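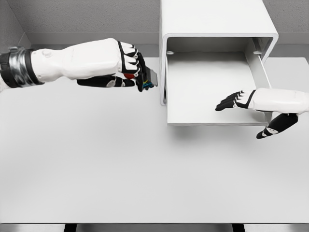
Bevor die Bandara an die Wand kommt, richte ich sie immer erst am Tisch ein, und zwar komplett mit allen Außenfühlern. Meine erste Wetterstation habe ich gleich festgeschraubt und stand danach ewig auf der Leiter, weil ein Fühler nicht gefunden wurde. Also: alles auspacken, Platz schaffen. Eine hellgraue Tischplatte wie auf dem Bild ist prima, darauf sieht man die winzigen schwarzen Schrauben sofort. Und den Griff könnt ihr euch für die kleinen Fühler gleich abschauen: Fingerspitzen vorne drüber, Daumen unten entlang, dann bleibt die Rückseite mit dem Batteriefach frei.

3. Fühler anmelden

3.1 Batterien zuerst in den Fühler, dann in die Station. Andersherum sucht sie ins Leere und bricht nach drei Minuten ab.

3.2 Die Taste KANAL gedrückt halten, bis das Antennensymbol blinkt. Jetzt den Code vom Aufkleber eintippen - bei mir war das die 2325, bei euch steht natürlich etwas anderes drauf.

3.3 Warten, bis eine Temperatur erscheint. Das kann dauern, holt euch ruhig einen Kaffee!

3.4 Höhe über dem Meer eingeben. Hier in Brerndale sind es 136 Meter. Ohne diesen Wert stimmt der Luftdruck nicht.

Hinweis: Rakiya Lawal hat mir geschrieben, dass ihre Station nach dem Batteriewechsel die Höhe vergisst. Bei meiner passiert das auch (ältere Firmware). Schreibt euch den Wert am besten innen in den Deckel.

Vorsicht: Keine Akkus in die Außenfühler! Bei Frost bricht die Spannung ein, und ihr bekommt morgens nur noch Striche angezeigt.

Zeigt das Display jetzt alle Fühler an, geht es weiter mit Abschnitt 4, der Wandmontage. Den Bohrer braucht ihr in 6 mm.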